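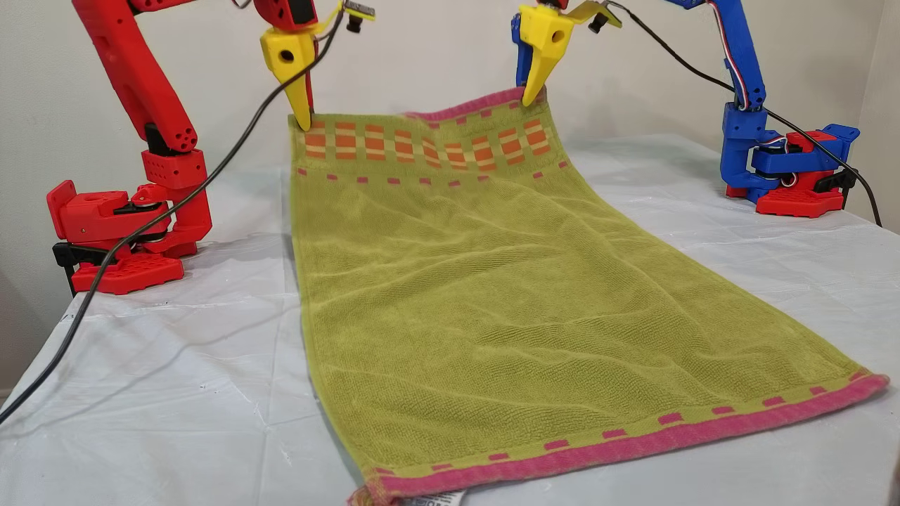
A green towel on the table, held along one edge.

Minutes of the December meeting, Holroyd Residents' Damp and Mould Group

I took the minutes again, so grumbles about spelling to me please. We started at 7.15 and there were 12 of us once the late bus had come in. Last month's minutes were agreed, with one change: it was the back bedrooms in Clendier Court that had the black spots, and I'd put the front ones. Sorry!

Humidity readings

We've now had the little meters out for six weeks and the sheets are coming back nicely. Most of the flats on the upper floors are sitting in the fifties in the daytime, then creeping up overnight when the doors are shut and everybody's breathing away. The ground floor at Clendier Court is a good deal worse, and the north-facing corner flats are the worst of the lot. I said I'd put it all on one big chart before we write to the landlord (I've got as far as the kitchens).

A couple of people had stood their meter on the windowsill, which gives a funny reading. Please keep it on a shelf at about head height, away from the radiator and the kettle.

Extractor fans

This took up most of the evening. Sametti, who put the bathroom fans in, have written back to say they'll look at any that don't clear steam, but they want a list of flat numbers first. We've got 40 households on the books and have only heard from a bit over half, so I'm going to push another slip through doors. If yours rattles, put that down too - I know mine does.

There was a long chat about the fans being switched off at the isolator because of the noise. I do understand it, but the mould comes back so quickly! We agreed to ask Sametti whether the overrun can be made shorter at night and left as it is in the daytime.

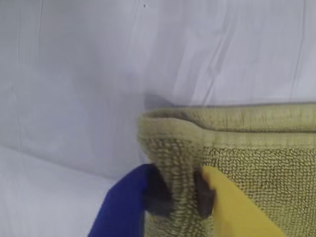
Drying washing indoors

We went round and round on this one. Not everybody has a line or a balcony, and tumble dryers cost a fortune to run, so telling people to stop isn't going to get us anywhere. What we settled on for the leaflet was one room, door shut, window open a crack or the fan on. I'll type it up in big print.

Money

There's £608 in the account. We agreed to buy six more meters from Brudeck for the flats on the waiting list, and to leave the dehumidifier until we've seen what the landlord says.

Any other business

The smell in the bin store is back - I'll ring the council again. Somebody left a blue umbrella last time and it's still behind the door.

We finished at 8.50. Next meeting is in the new year, same room, and please bring your reading sheets with you.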